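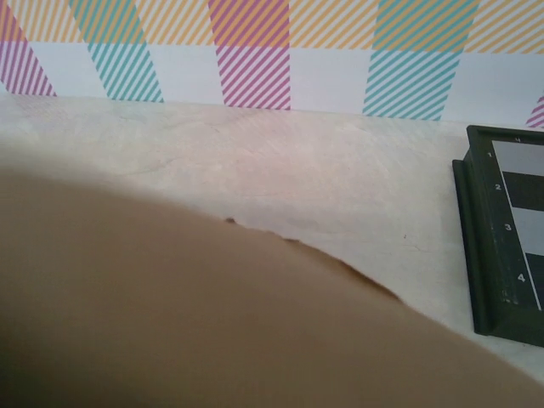

Section 4: Setting Up and Running the Box-Folding Trials

Reading time: 12 minutes

This section assumes the arms are bolted to the rail, the controller boots, and you have made peace with Section 3. It covers calibration, recording trials, and scoring them the way we scored ours, so that your numbers and our numbers can be put on the same chart without anyone having to raise their voice.

The method under test is Ruvo, which in one sentence is this: the two arms share a single plan, but each one is allowed to pause when the cardboard stops doing what the plan expected. Cardboard does this a great deal. Most of the work described here is about measuring how well the pausing is timed.

4.1 Before you switch anything on

1. Clear the work surface of tape, blades, coffee and printed copies of this manual.

2. Put the calibration board toward the back of the surface, on the right side, where both wrist cameras can reach it. Lay it flat for the overhead pass. Stand it up for the wrist pass.

3. Check that the cables on each arm have enough slack for a full reach across the rail. Move each arm by hand, slowly, through its whole range. If a cable goes tight, stop and route it again.

4. Start the Hosholm logger. It should list every camera and both arms. If it lists one arm twice, restart it. We have never found out why it does this and have stopped asking.

CAUTION: Do not reach between the arms while the motors are on. The pause behavior responds to the cardboard. It has no opinion about your fingers.

4.2 Calibration

1. Run the overhead pass first with the board flat. It finishes by itself and beeps.

2. Stand the board up and run the wrist pass, one arm at a time. The gripper finger will fill a good part of the wrist view. Leave it there. The mask file knows where the finger is, and folding the finger away changes the very thing you are trying to measure.

3. Compare the two results in the logger. If they disagree by more than 4 millimeters, repeat both passes. If they still disagree, look for a loose camera before you look for a software bug. We did it in the other order and lost most of April.

4. Save the result under a new name. The logger will happily overwrite yesterday's calibration and will not mention it.

NOTE: The patterned walls are part of the setup. The overhead tracker uses the stripes to tell when a camera has been nudged. If you replace a wall panel, recalibrate everything, including whatever you were hoping to skip.

4.3 Loading a blank

1. Take a flat box blank from the stack. Throw out any with a crushed corner or a previous career.

2. Lay it between the two arms with the printed side down, if it has one.

3. Bring both arms to the ready pose. The fingertips should hover over opposite ends of the blank.

4. Press Record, wait for the logger to show a running clock, then press Start. Pressing them the other way around gives you a very nice trial and no data.
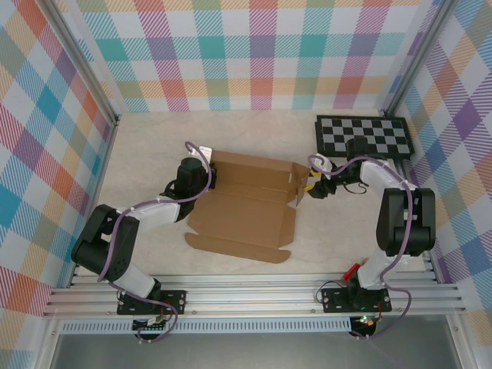

The side panel goes up first and the end flaps follow. One arm holds while the other folds, and they swap jobs whenever the plan says the free edge has moved. During a swap you may see both arms stop for a moment. This is the pause. Resist the urge to help. A trial in which a person touched the cardboard is scored as a failure, however well the person folded.

4.4 Scoring a trial

1. Score each fold by itself: 1 if the flap stays where it was put after the gripper lets go, 0 if it springs back. There is no half point. Esi Akpalu, who wrote the scoring sheet, has heard all the arguments for the half point.

2. Write down every pause longer than 4 seconds, along with what the arms were holding when it started.

3. Stop the trial at 30 seconds past the last fold, or sooner if a blank leaves the table.

4. Have a second person score from the overhead video without seeing your sheet. Where the two sheets differ, keep both.

CAUTION: If a blank jams under a wrist, press the stop button before pulling it free. Pulling first teaches the arm nothing and teaches you quite a lot.

4.5 What we got

Our main run was 200 trials, split evenly between Ruvo and the Okonkwo baseline, which runs the same plan with the pauses turned off. Ruvo finished more boxes. The gap was widest on the end flaps, where the baseline tended to let go early and then fold the air with great confidence.

The result we did not expect was on the long flap. There the baseline did slightly better. Our best guess is that a long flap sags a little while the arms wait, so a pause makes the next grasp harder. We have not tested this properly. If you have stiffer cardboard, we would like to see your sheets.

In 12 trials the two scorers disagreed on at least one fold. Most of these were flaps that stayed put and then, after some thought, did not. We left them in the totals as the first scorer marked them and listed them separately in the Jullmont results folder.

4.6 Shutting down

1. Return both arms to the rest pose before cutting power. They do not hold themselves up out of loyalty.

2. Copy the session off the logger and check that the files open.

3. Put the calibration board back in its sleeve.

4. Flatten the used blanks and recycle them. Do not return them to the stack, however good they look.

Last updated: Sunday, May 16, 2021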